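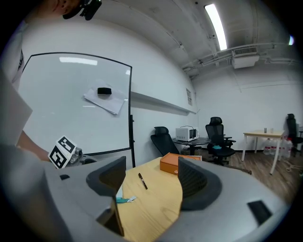 A black pen or marker on a wooden tabletop.

Changes to Paper Forms and Signatures Begin in June

Members of the Greler Tenants' Association are advised that the annual household return will be issued in a revised format this June. The return has been shortened from 14 pages to two, and the separate declaration on parking has been withdrawn. Households that do not keep a vehicle are no longer required to say so.

The association office will continue to accept returns completed by hand. Entries should be made in black or dark blue ink. Pencil entries cannot be accepted, and corrections should be struck through once and initialed by the person signing. Correction fluid should not be used on the signature page.

Each return must be signed by the leaseholder named on the front sheet. Where a lease is held jointly, both leaseholders must sign. A representative may sign on behalf of a leaseholder if a letter of authority is already held by the office. Letters lodged in earlier years remain valid unless they have been withdrawn in writing.

Last year, 58 returns were sent back to residents before they could be processed. Of these, 31 had no signature. Most of the others gave a unit number that did not match the lease, usually in the Oyelaran Building, where the upper floors were renumbered after the stair works. Residents of that building should use the number shown on their most recent rent statement and disregard the older number that may still appear on the mailbox.

Completed returns may be handed in at the front desk or placed in the locked box beside the Protum Street entrance. The box is emptied each Friday at 4 p.m. Returns sent by mail should carry the unit number on the envelope. Receipts will be issued on request at the desk only.

Large-print copies and copies in other languages may be requested from Ulla Juntunen, Records Officer, at the association office. Residents who would like help completing the return may book an appointment through the front desk. Appointments last half an hour, and residents are asked to bring their lease and a recent rent statement.

The meeting room in Dritora House will remain closed for painting until further notice. Appointments will be held in the ground floor office.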